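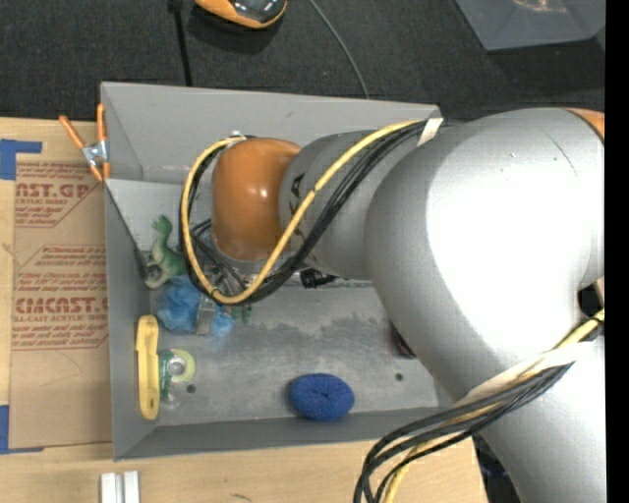

Udora folding workbench, 40 inch top
Reviewed by Nevzat Erdem

The box said thirty minutes. I finished the next evening, having taken a break for dinner, sleep and a full day of work.

To be fair to Udora, a good part of that was the instruction sheet, which consists of nine drawings and one word, "ATTENTION," placed next to a bolt that looks the same as all the other bolts. Step 6 shows the legs already attached. Step 5 does not show any legs. I put the left pair on backward, and the bench folded very nicely into a shape I could not get it out of.

Once it was up, though, I started to like it. The top is flat, and I mean flat. I laid my good straightedge across it in both directions and couldn't get a sheet of paper under. My old Bemham cost less and had a dip in the middle that collected screws, so if you miss having a built-in screw tray you may be disappointed.

The vise is the weak part. It holds a two-by-four fine, then opens about as willingly as a bank on a holiday. Candle wax on the threads helped. The handle is short enough that I skin a knuckle on the leg brace every third turn, and I have now stopped saying anything when it happens.

It weighs 44 pounds. Udora calls this "portable" and has put a carrying handle on one end, so you can carry that end. My neighbor Aldana Espinoza borrowed it to hang two doors and returned it with a dolly, which I took as a comment.

Stability is good with the feet adjusted. I planed a whole door edge on it and it walked maybe an inch across the garage. The rubber caps come off when you drag it, so glue them before you lose one. I am down to three and a wine cork.

I paid $94 in the December sale. At that price, yes, buy it. At full price I'd look at the Gezer, which my brother-in-law owns and will not stop talking about.

Four stars. Would be four and a half with step 5.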